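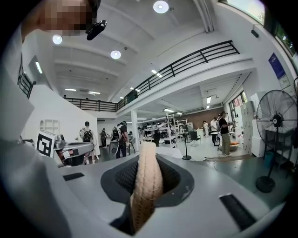

The hall during the student session, with the gripper in the foreground and the mezzanine over the benches.

## From the Gripper Class

Dear members, this is my second report about the student project, and I will try to write it shorter than the first one. Some of you told me at the October meeting that you read only until the part about calibration. I understand. There is a little calibration this time too, but it comes late.

The class works on the ground floor, in the big room under the balcony. The students wear the backpacks and carry the hand-held grippers, and they repeat small household tasks many times. Each repetition is saved as one recording. Later the recordings are used to teach a robot arm the same task. We call this "the collecting," and it takes most of our hours. When I joined I thought we would spend these hours on programming, and I know that several parents thought so too. Please be patient with us. The programming group starts after the winter break, and it can do nothing without good recordings.

At the end of last month we had 705 recordings. Liên Huỳnh and her checking group looked at all of them, and they kept 487. I was a little sad about this number at first. Liên explained to me that the reasons were mostly simple ones: the marker was hidden behind a sleeve, the student started to move before the start sound, or the object was already in the wrong place. Only a few were thrown out for a real fault in the equipment. She wrote the reasons on one page, and the page now hangs next to the sign-in list. Please read it before you take a gripper, even if you have done this for a long time.

The tasks for this term are:

- putting a soft object into an open container
- picking up a small flat piece and laying it down on a line
- opening a drawer, taking one thing out, closing the drawer
- folding a cloth once (only for the older group)

The second task is the difficult one. The piece is light, and if you close the fingers too quickly it jumps away. Telma Benítez teaches the students to count slowly to two while they close the hand. She also asks them to keep the elbow near the body, which makes the movement smoother in the recording. I tried her method with the youngest students and we had much less noise in the wrist data. I did not like the counting for myself, but it works also for me.

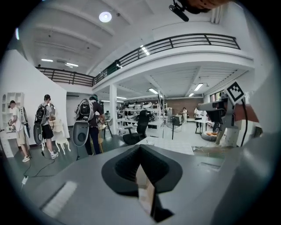

Finger pads were the subject of our longest discussion this term. In Budville, where some of our students visited the other club, they use flat pads, and they are happy with them. We decided to stay with the deep V shape. The ribs inside the notch help to hold something small, such as the pale piece which is wedged low in the black pad here, and a flat pad would need more pressure for this. The disadvantage is that the V shape is harder to clean. Please use the soft brush and no spray. Pads with a tear go into the box marked Gruber, and not back on the shelf.

Now the calibration. The square marker on the mount must be checked at the beginning of every session and again after the break. If somebody knocks the mount against a table, check it one more time. It takes around 64 seconds when you follow the card, and I have seen students lose a whole afternoon of work when they did not do it. The card is in three languages now. If you find a mistake in the English one, it is mine, so please tell me and I will correct it.

Some short things at the end:

The Pindislow meeting for student teams will be in spring. We want to send two teams of four. Each team must bring 100 accepted recordings of one task, all made by its own members. If you want to be in a team, write your name on the list before the winter break, also when you do not have partners yet. Telma will put the groups together.

The club in Mastitz asked if they can visit us for one session. I said yes. They will come in the morning, when we have fewer students, and they would like to try the second task.

We still need people for the checking group. You can do this work sitting down, with tea, and you do not need any experience. Liên shows everything in the first hour.

Backpacks must be charged after the session, also when the light is still green. Please look at the cables on the floor when you walk with the equipment, and walk slowly between the benches.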